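图集:桌上的木格盘,到底收住了什么

首页 / 图集 / 桌面与收纳
2018年5月7日更新

Stodstead这边的工作间换过三轮收纳用具,每一轮开头都有人说这次能彻底整齐。我对这句话的耐心已经很有限。二月又来了一批木格盘,Odukoya的,从Flirkier网店订的,页面上写着“让每件小物都有归处”。我当时就想问,归处是有了,谁去归?

所以这一页的文字比平时长。先把用了三个月的看法写清楚,图放在最后。想直接看图的请往下拉,不过我建议还是读一读,免得看完图就去下单。

一、买之前听到的说法

网店页面的说法大致是:桌面乱,是由于小东西没有边界;给它们画上边界,桌面就不乱了。听着很顺。可我们桌上真正占地方的从来都是带线的东西,电源适配器、带屏的小仪器、笔记本电脑,还有从桌沿垂下去又绕上来的线。格子再多也装不下一根线。卖格子盘的人当然不会在页面上放线,他们的样张里桌上只有盘子、一盆绿植和一杯没喝过的咖啡。

还有一种说法是木头的比塑料的“安静”,意思大概是放东西进去声音小,看着也舒服。声音小这一点我承认。看着舒不舒服,要看旁边摆了什么。深一点的棕色放在浅木色桌面上确实好看,再往旁边的白桌子上一挪,就像从别人家借来的。

价钱我不抱怨,42块一个,比Walau那边家居市场里的便宜。Walau的那家我专门去看过,同样大小,隔板更厚,摊主说厚的耐用。我拿手掰了一下,没看出差别在哪里。厚隔板的坏处倒是一眼能看出来:格子变窄了,手指伸不进去。

二、格子的尺寸

我的意见主要在这里。格子盘的格子都是长方的,一样大,一排一排。设计的人显然觉得整齐等于一样大。可是小物件没有一样大的。扁的小包放进去能平躺,躺下以后格子里还剩一条缝,时间长了灰全在那条缝里。圆的东西会滚到一头。长一点的斜着搭在隔板上,一碰就翘起来,还不如直接放桌上。

我量过,自己那个盘的格子净宽是42毫米(和价钱是同一个数,纯属凑巧)。普通名片放不平,竖着插又太高,挡住后面一排。回形针放得下,可谁会为了回形针买一个木盘?橡皮放得下,U盘放得下,扁的小包装放得下。看下来,它最适合的就是扁而小、数目不多、每天要拿几次的东西。这个范围窄得很,页面上一个字都没提。

有人建议把隔板抽掉几片,拼成大格。我试了,隔板是卡死的,用力会裂。也有人拿纸板在格子里再隔一道。我不拦着,但既然还要自己动手裁纸板,那找个鞋盒盖也是一样裁。

三、前沿矮的那一边

这是我少数几个愿意说好话的地方。盘子朝人的一边做得低,手从前面进去,拿前排的东西不用抬腕。拿后排的时候就没这个好处了。于是过不了多久,所有人都只用前排,后面那些格子空着,或者放一些再也不会去拿的东西。

我问过同屋的人后排准备放什么,得到的回答全是“先空着”。先空着的格子占的桌面和装满的格子一样大。如果只用前排,那么买一个只有一排的盘就够了,可是Odukoya没有一排的。写信去问,回信说单排款“正在考虑”。我把这封回信留着,看他们考虑到什么时候。

四、放在桌子哪里

第一周大家把盘子放在桌子最里面靠墙,说这样不碍事。确实不碍事,因为没有人去用。后来往前挪,挪到离桌沿一掌远,用的次数才多起来,代价是写字的地方没了。放左边还是放右边也吵过。用右手的人要放右边,可右边是鼠标;放左边要横着伸手,伸过去的时候袖子会带翻水杯。

我现在的做法是放在正前方偏右一点,写字的时候推开,写完拉回来。这听上去麻烦,用起来也麻烦。好处只有一个,眼睛总能看到它,东西用完多半会顺手丢回去。至于丢进去的是不是原来那一格,我不敢保证。

盘底没有贴垫子,在光滑的桌面上推来推去会响,也会滑。我剪了几块旧毛毡粘在底下,不滑了,也推不动了。后来又撕掉。桌角那些磨痕有一部分要算在盘子头上,另外一部分在盘子来之前就有,我不想冤枉它。

五、关于“先把手机收起来”

收纳文章都爱写这一条,说工作的时候把手机放进格子里,眼不见心不烦。这款盘的格子放不下手机,谢天谢地,省得争论。我们这里的习惯是把手机扣过来放远一点。扣过来和收起来差别有多大,我说不好。反正该看的人照样会翻过来看。

六、贴标签

二月刚拿到的时候,有人给每个格子贴了标签,字写得很漂亮。我不喜欢贴标签,理由很俗:东西会变,标签懒得变。现在标着“夹子”的那格放着别的,标着“备用”的那格什么也没有。新来的人照着标签去找,找不到,就会来问,而问的时候标签就白贴了。

如果一定要贴,请用能撕干净的那种。普通不干胶在木头上留下一层黄印,酒精擦过以后那一块颜色发白,比黄印还显眼。我自己那个盘现在就有这么一块,转到后面去了。

七、清洁

页面说“一擦即净”。盘面是可以一擦即净的,格子的四个角不行。抹布进不去,棉签能进去,一个角一根。我试过把整个盘倒过来拍,灰是出来了,落在桌上,然后再擦桌子。也试过用吹气球,灰从这一格飞到那一格。最后还是用旧牙刷,25分钟刷完一个盘,我记了时间,记完之后决定以后不记了。

水洗我劝大家不要试。同屋有一个盘洗过一次,晾干以后底板微微拱起,放在桌上会摇。摇得不厉害,但写字的时候它在旁边轻轻点头,看着心烦。

八、数目上的争论

Flirkier页面下面挂着大约500条评价,我没有耐心全看,翻了前几页和最后几页。前几页全是刚收到货就写的,“包装完好”“颜色正”“还没用,先给好评”。还没用就先给好评,这样的评价能说明什么呢?说明快递没有摔坏它。最后几页才有用过的人,口气就平了很多,说“还行”的居多,也有人抱怨格子小,和我的意见一样。我不会因为有人和我意见一样就觉得自己对,但至少没有觉得自己更错。

页面还写着“承重494克”。我不知道这个数字是怎么来的,也想不出谁会往一个放小包的盘里压那么精确的重量。要是写“别放太重的”,我反倒会信。

九、什么人可以考虑

话说到这里,似乎应该劝人不要买。我倒也没有那么确定。如果你的桌上恰好有一些扁平的小东西,整天在纸张底下钻来钻去,找的时候要掀半张桌子,那么一个木格盘能让你少掀几次。我自己的确少掀了几次。如果你的桌子乱在线上、乱在仪器上、乱在半开着的电脑上,那买它只是在乱的旁边添一块整齐的地方,乱的还在原处。

买之前可以先拿几个空火柴盒拼在一起,用上一个星期。一个星期以后还愿意把东西放回火柴盒的人,再去买木头的。我知道会有人觉得这个办法寒酸,但火柴盒至少可以随时拆掉一格。

下一次更新打算写线。怎么收线我还没有想好,手头几种理线夹都不满意,有一种夹得太紧,有一种一碰就开。等用够了日子再说,在那之前请不要给我推荐魔术贴。

十、图

浅色桌面上的木格盘,前排放着黄褐色的小扁包,往上的格子大多空着。手机扣在后面。左边那张白桌子上,黑色的机器和电源线照旧占着它们的地方,格子盘对此没有意见。
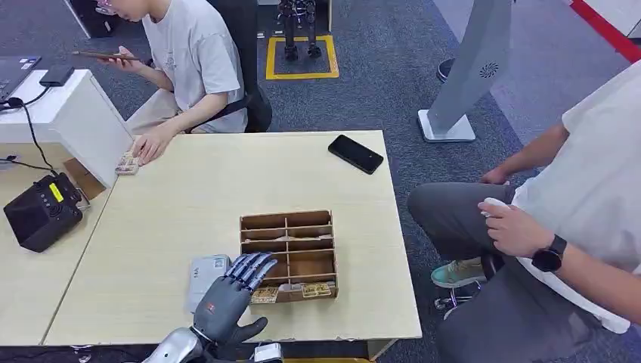 有读者留言说,后排用不上,把盘子横过来放就行了,长边朝自己,每一格都够得着,她这样用了一年,唯一的麻烦是矮沿跑到了侧面,小包偶尔会滑出来,拿一条硬纸挡住也就没事了;她还说火柴盒的办法她试过,第三天就被家里人当废纸扔了,所以劝大家还是直接买木头的,买小一号的。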